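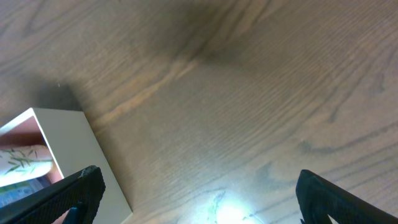

Teaching Two Cheap Arms to Pack a Toiletry Box: What to Do Before You Believe It Works

By Bonifacio Barrios
September 3, 2021

Every kit seller has a video of two little arms tidying a desk. I have watched a lot of them and I trust very few. You don't see the takes that went wrong, and you don't see who put everything back between takes. My shared workshop has a pair of Zhuravel arms now, and what follows is how I set them up for one dull job: picking toiletries off a table and putting them in an open box. If you want a robot that clears your bathroom shelf, keep your money.

What you need

Two small arms with two-finger grippers
One camera per wrist, plus one looking down at the whole table
A rail long enough to carry both bases
Clamps
An open box with straight walls
Small things to pack, in shapes that don't match

The Zhuravel instructions say any table will do. I doubt the person who wrote that ever tried it. Push down on the middle of yours, and if it gives, use another one.

Step 1. Mount the rail first

Bolt both bases to the rail before you touch the wiring. Clamp the rail at the front edge of the table and try to twist it by hand. Then run each arm out to full reach and twist again. Ours moved the first time and I had to start over with better clamps.

Leave slack in the cables where they loop over the grippers. The kit photos show them tied down tight. Copy that and the wrist will pull its own plug sooner or later.

Step 2. Place the box and mark it

Put the box where both arms can get over the wall without straining. Mark two corners on the table in pencil. Sutovov, whose software we use, claims their program "doesn't care" where the box is. Move it a thumb's width after training and decide for yourself.

Step 3. Fix the light before you record

Open the wrist view and hold the gripper at the height where it would start a pick. Look at the table between the fingers. If the grain is washed out, a pale item lying there is going to be hard to find. The Ikix lamp that came with our kit has no dimmer, so I'd return it and use whatever lamp you already own, pointed at a wall.

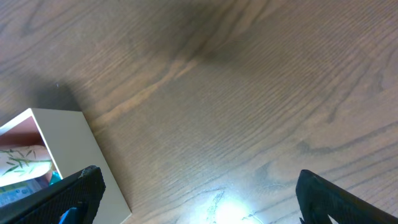
Wrist view with the fingers open. The glare at the bottom washes out the grain.

Change the light once and then leave it alone. I wouldn't count on software to sort it out later, whatever the box says.

Step 4. Choose awkward items

Demo videos love foam cubes. Use a toothbrush, a tube of toothpaste, a disposable razor, a pump bottle, a squeeze tube and something small and flat. Stand the tall things up in the box and lay the long things next to each other on the table at a slant. A gripper that can only handle objects with lots of room around them hasn't learned much.

Keep the cap on the razor if yours has one. Fingers go near that table more often than you'd think.

Step 5. Record the moves

Guide the arm by hand through one pick at a time: over the item, down, close, up, across, down, open. Go slower than feels natural. Set the grip limit to 9 on the Sutovov scale and raise it only if things slip.

Work one arm and park the other. Two arms moving together look great, and they also hide which one made the mistake.
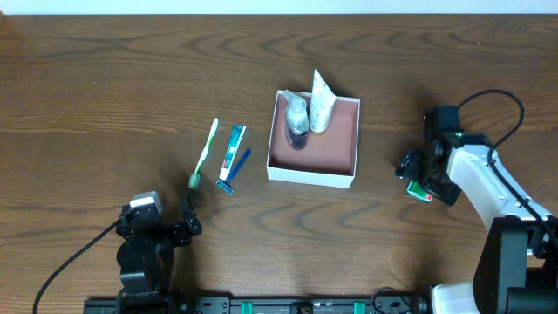 Small packet in the right gripper, brush, paste and razor still on the table.

Record 100 picks before the first training run. The manual says fewer is fine. We ended up with 1363, and I'm still not convinced by how it handles the razor. Throw out any pick where you bumped the table, even if it ended well.

Step 6. Test it as if you wanted it to fail

Swap the order of the items. Turn the toothbrush around. Have somebody else lay out the table and don't let them ask you how. Write down every try, including the ones you'd like to call practice.

At 800 training rounds our arm looked very good on the layouts I had set up myself, and a good deal worse on anyone else's. Zotton sells an add-on that is supposed to close that gap. I haven't bought it, and I'd want to see it run on a stranger's table first.

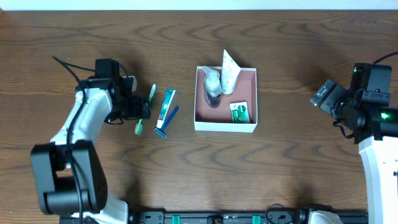
Do I need both arms for this job?

One arm will do if it can reach the whole box and everything you want to pack. Buy the second later, once the first is boring to watch.

Step 7. Shut down properly

Park both arms low before cutting the power, with a hand under each wrist. Ours drop when the motors let go. Copy your recordings to a second drive and write the lamp position on the same sheet as the box marks.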